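04/09/2020 — by Zamfira Sandu
Reading time: 3 min

Femosik to reissue first two albums on vinyl, remastered from the original tapes

The instrumental four-piece Femosik will reissue their first two albums, Surilska and Moldovan, on vinyl through the Flirkance label. Both records have been out of print in the format since the first pressings sold out, and the second has never been available in a full-length edition.

The new masters were prepared by Henk Maes, who also mixed Moldovan. He worked from the half-inch stereo reels and not from the digital files used for the CD and download versions, which were limited heavily and run several decibels louder. The reels were baked before transfer and played once at 15 inches per second. Maes reports a short dropout on the left channel in the closing minute of Surilska's title track, which he patched from a safety copy.

Surilska will be cut as a single disc at 33 rpm. Moldovan, at a little over an hour, moves to two discs, with the fourth side given over to 3 outtakes from the May sessions. One of these, a slower take of the opener with the bass line played on a baritone guitar, has circulated among collectors in poor quality. The other two have not been heard outside the studio.

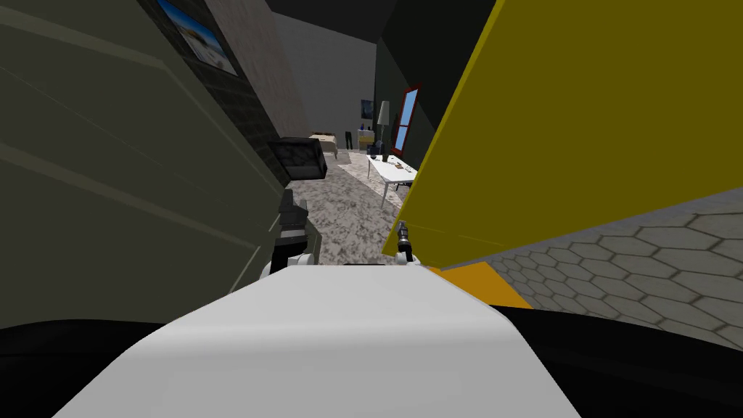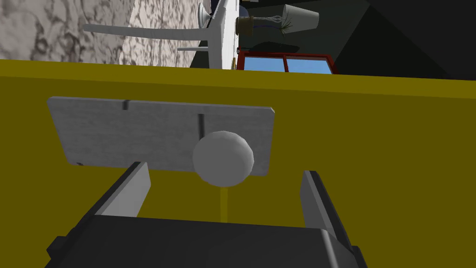
The running order of Moldovan has also changed. On the CD, the two longest pieces were placed back to back, an arrangement that would have put both on the inner grooves of the same side. They now open sides two and three. Maes said the change was made on technical grounds — the second piece ends with a bowed cymbal that distorted on every test cut when placed near the label — but the band had asked for something similar when the album was first sequenced.

Listeners who know the older versions should expect less level and more bass. The original pressing of Surilska was summed to mono below a fairly high frequency to keep the cut safe, which thinned out the floor tom and the lower organ. The crossover point has been lowered for the new lacquers, and the organ drone under the second track can now be followed from start to finish. Tape hiss has been left alone, including between songs.

The first pressing is limited to 1,298 copies of Surilska and 900 of Moldovan. Flirkance says the uneven figures reflect how many usable sleeves came back from the printer, and that a repress will depend on demand. Some 20 test pressings were made, none of which will be sold.

Both titles come with a download code for the new masters at 24-bit resolution. The old digital versions will stay on streaming services for now. Femosik have no concerts planned around the release, and work on a fourth album has stopped at the demo stage.

Orders are open through the label's own shop, with a limit of one copy of each title per customer.

Contact the editors | Copyright 2020, all rights reserved | Back to top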